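Stovositz Padded Work Surface for Two-Arm Garment Handling
Supplied by Clondent

The Stovositz surface is a fabric-covered, padded tabletop for robot cells that fold, flatten or sort clothing. It is sold as a top only. Legs, arms and grippers are ordered separately.

Use with collaborative arms
A padded top is not a safety device. It does not replace the risk assessment for the cell, and it has no effect on the force limits set in the arm controller. Under ISO 12100 the integrator assesses the whole machine, including end effectors, cables and the table itself. Thin finger tips need particular attention, as contact pressure rises when contact area falls.

Recommended practice
Set the lowest finger height from the compressed surface, measured with the gripper closed on one layer of cloth.
Keep both wrists outside a shared zone of 100 mm unless the motion planner checks arm against arm.
Route wrist cables with enough slack for full rotation. Inspect at the start of each shift.
Place waiting garments at one rear corner, outside the folding area.
Stop both arms before a person reaches over the table - a pause on one arm is not enough.

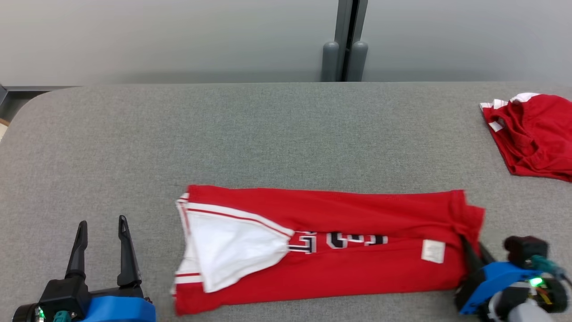
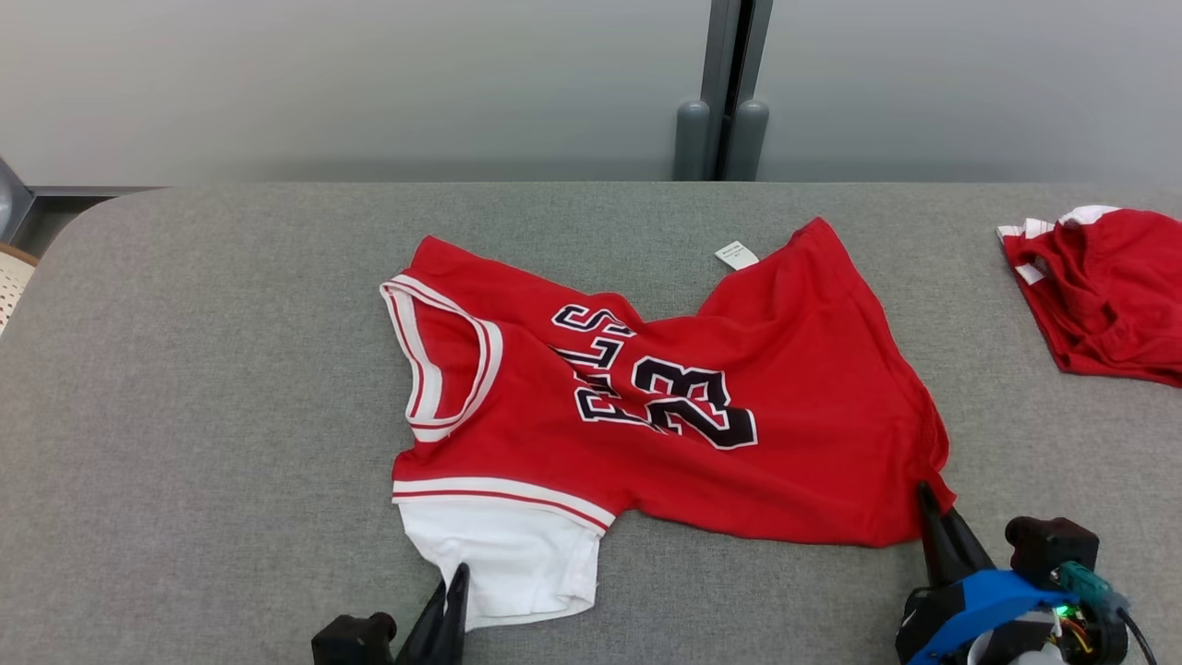
Two-arm handling of a red jersey, second garment at the rear right corner.

Inspection and wear
Check the cover every 200 operating hours for pulled threads and raised seams. Replace it at 600 hours, or sooner if a finger tip catches. Repeat the height check after every cover change and record the result with the cell documents. The Ludgate cover kit fits all tops made after July.

Order codes
Top with cover: Abeysekara 57
Spare cover: Ludgate kit

Page revised 24 February 2023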